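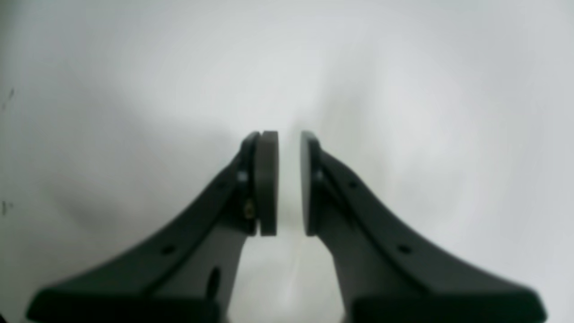

Cleaning a pale worktop properly takes longer than you'd think, and I say that as somebody who wiped mine twice a day for years and still found tea rings on it every March when the sun came round. The trouble with white and light grey is that they're kind to crumbs and cruel to everything else (turmeric, beetroot, the bottom of a wet saucepan), so you need to go gently and give it a bit of time. A plain pale white and light grey background like this one is what I have in my head when I set to work, and it's a lovely thing to aim for on a slow morning with the radio on!

Clear everything off first, and I do mean everything, even the toaster. Brush the crumbs into your hand with a dry cloth. If you start with a wet one you'll only be pushing paste about.

Next, fill a bowl with warm water and add a small squirt of washing-up liquid. Wring your cloth out well and work from the back towards yourself in long, overlapping strokes, rinsing it whenever it starts to look grubby.

For stains, mix bicarbonate of soda with a little water until it's like thick cream, dab it on and leave it for 12 minutes while you have a cup of tea. Wipe it away softly and don't scrub. Try a hidden corner beforehand, and if your worktop is marble or anything with a polish to it, check what the maker advises before you put any paste near it.

Go over the whole lot with clean water, then dry it with a soft tea towel. I keep 3 old ones just for this, washed without fabric softener, which leaves smears. Crouch down and look along the surface towards the window, and any streaks will show themselves. Buff those out before the toaster goes back.

Nkechi Adeyemi, June 10, 2021

Kitchen > Surfaces > Cleaning a pale worktop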